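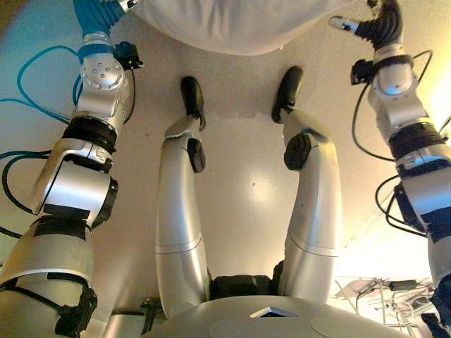 Urico Histach Folding Workbench

Product number 711
In stock at Wustport, ships from Wustport

The Histach is a folding workbench for people who do not have a workshop. You have a hallway, or half a garage with a freezer in it, or a balcony the landlord thinks is for geraniums. You still want to saw things. We respect this.

It opens in one motion, or two if you are holding a coffee. The legs lock with a click you will hear over the radio. Folded, it is 16 cm thick and slides behind a door, where it will live with the ironing board and possibly see more use.

The top

Solid beech, oiled at our shop before it leaves. It arrives looking very nice, and we suggest you put a dent in it on the first day so you can stop worrying. Small dents come out with a damp cloth and a warm iron. Large dents are character. Glue scrapes off once it has dried, paint mostly scrapes off, and epoxy is yours to keep.

Re-oil it every May, or whenever it starts to look thirsty. Any hardware store oil meant for cutting boards will do. We sell our own, in a smaller bottle for more money, under Accessories.

The vise

There is a front vise along the long edge, with wooden jaws and a steel screw. It holds a door on its side, a bicycle fork, a stubborn jar. It does not have a quick-release lever. We tried one on the first model and customers used it to release things quickly onto their feet.

Please do not use the vise to crack walnuts. It works very well, and the shells get into the screw.

The legs

Powder-coated steel, in gray. We are asked for other colors a lot. For a short time we offered the legs in yellow, and the people who asked for yellow bought the gray ones.

Each foot has a rubber pad that turns to level the bench. Give it a few turns on an uneven floor, then press down on each corner of the top. If the bench still rocks, try the other end of the garage before you write to us.

Specifications

Top: oiled beech
Legs: powder-coated steel, gray
Folded thickness: 16 cm
Vise: front mounted, wooden jaws
Dog holes: yes, with 2 bench dogs included (wooden, do not bark)
Assembly: fit the vise handle, then stop
Tools needed: one hex key, in the box, taped under the top where you will find it last
Warranty: two years on the frame and hinges, none on the oil

What is in the box

Workbench
Vise handle
Bench dogs
Hex key
Instruction sheet
A second instruction sheet correcting the drawing on the first one

Price

2,266 including delivery to your door. Delivery upstairs is extra, and the driver will look at your stairs before agreeing to anything.

Accessories

Hajji tool tray. Hangs off either short end and catches pencils, screws and the small part you were just holding. Comes off before folding. If you forget, the tray will remind you.

Bench oil. See above regarding the price.

Spare bench dogs. They roll under freezers.

Canvas cover. For balcony owners. Keeps off rain and most pigeons, and makes the bench look like a piece of patio furniture to anybody inspecting from below.

Questions we get

Can I stand on it?
The frame is strong enough and we would rather you bought a ladder.

Can I leave it outside?
Under the cover, through a mild spring, yes. Through a winter, the beech will move, and it will not move back.

Does it fit in a small car?
With the passenger seat down, in most hatchbacks. Measure first. We have helped several people in our parking lot tie a trunk shut with string, and the string is not included.

Is it good enough for real woodworking?
Jade Doucette built her kitchen drawers on one and sent us a letter with one complaint, which was about the hex key. For heavy hand planing you will want it against a wall, as any bench this light tends to go for a walk.

Can I get just the top?
Yes. Ask for Raluca Furtună in the parts department. She will want to know what happened to the old one.

Returns

Send it back unused within the return period and we refund the full price. Send it back with sawdust in the vise and we will have a conversation. Keep the carton until you are sure, even though it is bigger than the bench and there is nowhere to put it.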